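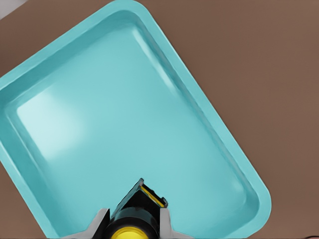
Designing a Quest That Can Be Refused: An Interview With Shanthi Paul

Print this page | E-mail this page

18 February 2021

When players first enter the river town of Horndale, the ferry operator asks them to collect a debt from her brother. Most role-playing games would require the player to accept. In Drarkoncombe, the second title from the studio Sukon, the player may decline, walk to the far bank by the long road, and never speak to either sibling again. The story continues, and the debt is settled without them.

Shanthi Paul, lead quest designer on the project, regards that conversation as the most difficult piece of work she has supervised. It was rewritten over a period of months and was still being adjusted when the rest of the chapter had been approved for voice recording.

"We had a rule that refusal had to be a real answer," Paul said. "In our first game, if you said no, the character simply waited and asked you again. Players understood very quickly that the question was a formality. I did not want to ship that a second time."

The practical consequences of the rule were considerable. The script for Drarkoncombe contains 2,798 separate quest states, of which 865 apply only to players who have turned down at least one request. Paul acknowledged that a large part of the audience will never encounter this material.

"There was a serious discussion about cost," she said. "A refusal branch takes as long to write and test as an acceptance branch. The difference is that fewer people see it. My position was that the people who do see it are the ones paying the closest attention, and they are entitled to find something there."

To keep the work within its schedule, the team limited the number of characters who could be refused outright. The final figure was 40. Other characters in the game may still be ignored, but their requests are minor and do not alter the main plot. Paul described the selection process as orderly, although she admitted to arguing at length for one innkeeper who was eventually left out.

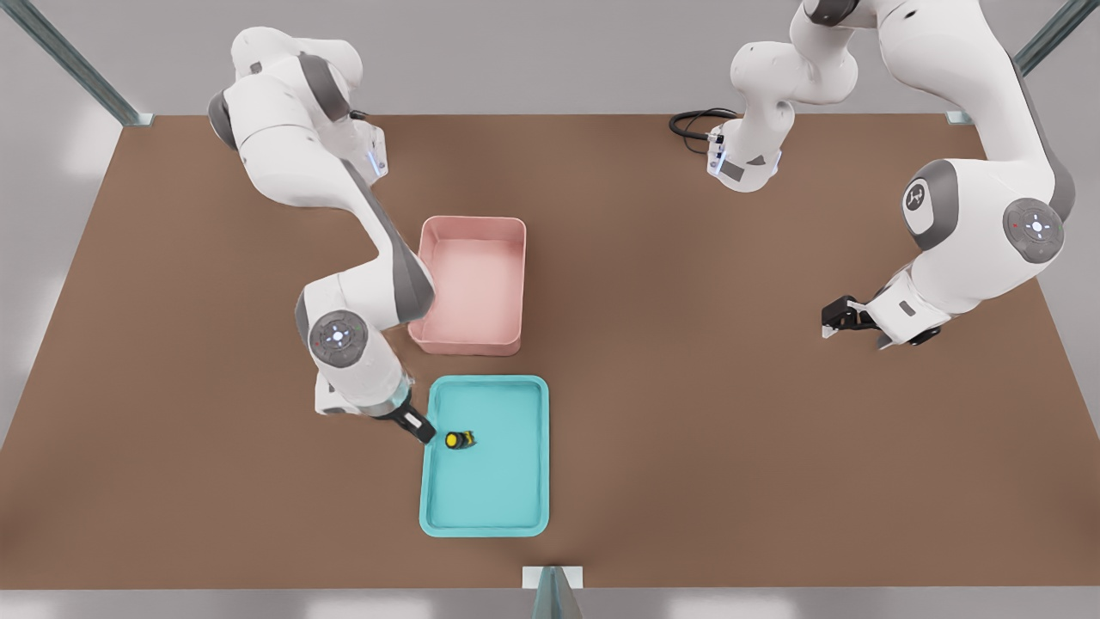

The studio also changed the way it records a player's decisions. Earlier drafts used a single reputation score, which rose or fell with each choice. Paul found that testers began to play toward the number. They accepted jobs they disliked in order to raise it, and they reloaded saved games when it dropped. The score was removed, and each town now keeps its own memory of what the player has done there.

"Horndale remembers that you would not help the ferry operator," she said. "The next town has never heard of her. I think that is closer to how people live, and it also made the writing easier. A shopkeeper can be rude to you for a reason that belongs to that street."

The character who has drawn the most comment from early players is Dreßler, a surveyor who accompanies the party through the middle chapters. He disagrees with the player often and may leave permanently. Paul confirmed that his departure is not treated as a failure and that no later scene depends on his presence.

"He is stubborn, and he is sometimes right," she said. "We wrote his exit as carefully as his introduction. One tester lost him early, finished the game alone, and told us she preferred it that way. Another wrote us two pages asking how to get him back. You cannot get him back."

Asked whether the approach had caused technical trouble, Paul pointed to the defect log. The quest team closed 2,827 reports before release, many of them concerning characters who referred to events that had not taken place. In one case, Dreßler thanked the player for a rescue after he had already left the party. In another, the ferry operator's brother attended his own funeral as a guest — a fault that survived three rounds of testing.

An update planned for May will correct several remaining errors of this kind and add a journal page listing the requests a player has declined. Paul had opposed the journal page during development, believing that it would feel like a list of mistakes. She changed her view after reading letters from players who wished to keep a record.

"They were proud of it," she said. "They wanted to see it written down."

Sukon has not announced its next project. Paul said that she would like to work on something shorter, with a smaller cast and a single town, and that she has already written the opening conversation.

Print this page | E-mail this page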